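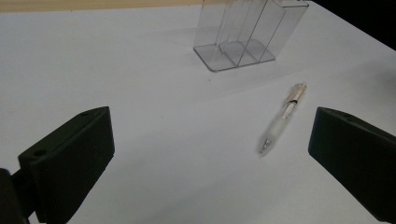 So my desk is getting the July treatment, by which I mean I took everything off it one evening and then had to decide, item by item, what gets to come back. I counted the pens because I wanted to know how bad it was, and it was 31 pens. I work from home! I write grocery lists and the occasional birthday card!

I tested every one of them on the back of an old Gunnlaugsson catalog (they still send me one even though I bought exactly one lamp from them, years ago). Scribble, scribble, toss. Some were totally dead, some did that thing where they skip for half a word and then dump a blob of ink on you. I ended up with nine keepers, and even that felt greedy, so six of those went in the kitchen drawer and three get to live on the desk.

The pen I like best is one with a soft grip. I have a callus on my middle finger from high school that never went away, and a hard barrel makes it ache by the second page. If you write a lot by hand, try a few grips in the store before you buy a whole pack. I have bought the whole pack. More than once.

Then there's the clear holder. I'd been wanting some kind of stand for mail and cards, and I went back and forth between a wire one from Stakotia and something in clear plastic. My friend Ásdís Ragnarsson has the wire one and loves it, but her small envelopes slide right through the bottom, and I know myself — I'd be fishing the water bill out from under it every month. Clear won. I like that it doesn't look like much of anything when it's sitting there. My desk is in the corner of the bedroom and I really don't want to stare at office supplies from my pillow.

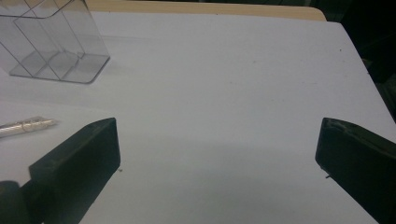 My plan for the sections is bills in one, stuff I need to answer in another, and cards and stamps in whatever's left. I did try labels. I made little ones with washi tape, and they looked cute for around a day, and then they just looked like tape. Off they came. (Tip: washi tape peels off clear plastic really easily, but if you leave it in a sunny spot it gets gummy. Ask me about my old tape dispenser.)

Clear plastic does show everything, though. Fingerprints, dust, cat hair. I wipe mine down with a damp microfiber cloth and a tiny drop of dish soap, then dry it right away so it doesn't spot. No glass cleaner! I used the blue spray kind on a picture stand once and it went cloudy, and I was so mad at myself.

What didn't make it back: the stapler (moved to the closet, I use it maybe at tax time), a Pikitz sticky note cube that had lost its stick, two dried-up highlighters, and a mug from Masedau that I'd been using as a pen cup. The mug was the real problem, I think. A mug holds so many pens that you never notice you have too many. It's back in the kitchen being a mug now, and I had tea in it this morning after a very thorough scrub.

I still haven't figured out the charger situation. Right now the cord runs behind the desk and falls on the floor every time I unplug my phone, so if you have a clip you love, leave me a comment. Drawers are next. I opened the top one, saw the rubber band ball, and closed it again.

Last updated: July

Contact | Copyright, all rights reserved | Back to top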